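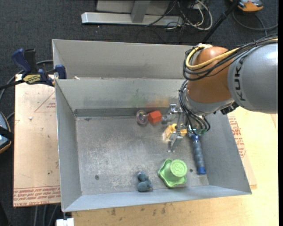

The hedgerow rule passed! I've been following it since last April, when it was one paragraph at the back of the Tastley council papers, and I still can't quite believe I get to type that.

If you're new to the blog, the short version. Farms inside the district boundary that cover more than 200 acres will have to leave an unsprayed strip of 4 metres along any hedge that borders a public path, a school or a stream. They'll also have to put up a notice at the field gate before spraying, with the name of the product and a phone number. The vote was 9 in favour, and I was up in the gallery with a flask of tea and a very numb backside.

I do want to be fair to the farmers who spoke, because some of them were brilliant. A woman who grows barley out on the Etville side pointed out that the first draft would have caught her grass field, which she never sprays at all, and she was right, and they changed the wording there and then. I love it when that happens. You can read minutes for years and never see a sentence get better in front of you.

The bit that worries me is the checking. The district has one environmental officer, and she also does noise complaints and fly-tipping. A councillor asked how she was meant to get round every gate in spraying season and the answer was, more or less, that people will ring in. Well, we will! But a phone line isn't a plan, and I'd like to see some money put next to it in the spring budget.

The other loose end is the stream behind Kendov Lane. It goes underground for a stretch and comes up again by the allotments, and as far as I can tell the rule only counts the parts you can see. I've written to ask. If it's a mistake it's an easy one to mend, and if they meant it I'd love to know why.

The consultation had 108 replies, by the way, which for Tastley is enormous (the parking one had far fewer, and people here really care about parking). I read every one that was published. My favourite was a single line asking whether bees had been consulted.

The full text should be on the noticeboard outside the library soon, and there are paper copies on the counter at Witkowska, next to the rye loaves. Take one, have a read, and tell me in the comments if you spot anything I've missed. I'm off to walk the Etville path while it's still light.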